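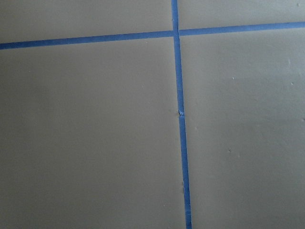
Koppel rec hall to reopen in February

Home | News | Sports | Schools | Classifieds

Print this story | E-mail this story

February
By staff

KOPPEL -- The rec hall on Zornach Street reopens to the public next month after a long winter closing. Doors at 9 a.m.

New roof, new furnace, fresh paint. Blue tape was still down on one pale surface this week. The old bleachers are gone -- sold to a school upriver -- and the hall now seats 521, up from 480.

Work was done by Vonolier, a local builder. Town paid for most of it out of the parks fund. The rest came from a raffle that sold 1,190 tickets, a record for the hall.

Youth basketball moves back in first. Then the seniors' walking group, which has been using the church basement and is glad to be leaving it. Sign-up sheet is at the town office, 40 spots per session. League fees are the same as last year.

Parking is the one sore point. The north lot stays closed untill the drain is fixed, so use the Skotesance lot accross the road and cross at the light. Overnight parking not allowed in either lot.

Hall rentals start in spring. Call the town office for rates.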